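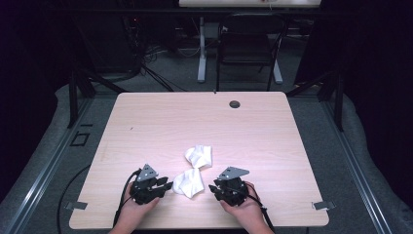

How often should the padding on the hand-held gripper jaws be changed at the table station?

Every 2,000 closures, or sooner if the inner face has begun to lift or tear. The closure count is kept in the station log, and both jaws of a gripper are to be changed together even when one looks better than the other.

The interval above replaces the one in the August instructions. Members at Kawaguchi and Brilport have asked for the reasoning, and the relevant part of the earlier exchange is reproduced further down.

When the padding on one side is peeled or curled and the opposite side is only scuffed, the jaws no longer meet evenly. Thin fabric can then slip on one side while it is held on the other. Loose threads also catch on knit material. Operators should not trim a torn pad with scissors and continue, as the cut edge lifts again within a short time. 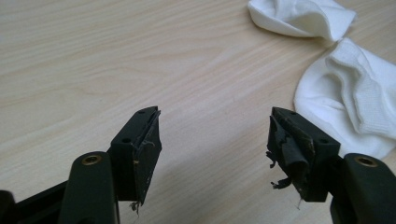

Katsuhiko Noguchi wrote:

> We ran one set at Taka to 3,402 closures before changing it. By then
> the padding had come away along the upper edge and the operator was
> closing harder to compensate. I would ask that the interval be set
> well below that figure. I would also ask that the screws in the jaw
> blocks be left alone during a pad change. On two occasions the block
> was removed for convenience and went back on at a slight angle.

Both requests have been accepted. The procedure for the station is now as follows.

Unplug the gripper cable at the station end and lay the gripper on its side on a clean part of the table. Peel the old padding from the outer tip toward the base. Remove the remaining adhesive with a plastic scraper and wipe the face with alcohol. Allow 6 minutes before applying the new strip. Press from the center outward and check that no material extends past the edge of the jaw block. Close the gripper slowly by hand and look at the line where the pads meet.

The pivots on the lower arms need no oil. If an arm feels stiff, tag the gripper and send it to Rosalía Bravo at Jedo.

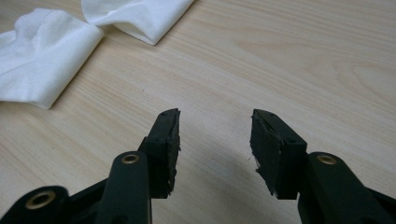
Hand-held gripper, jaws open. Inner edges of both pads frayed.

Wear of the kind shown is to be entered in the log as "edge, both sides," with the closure count on the same line. Replacement strips are ordered under stock number 354. Sites that are holding strips from the previous supplier may use them up, but should not mix the two types on one gripper.

Comments on the wording should reach me before the end of April 2026.

Yae Oshima
Station Maintenance, Jedo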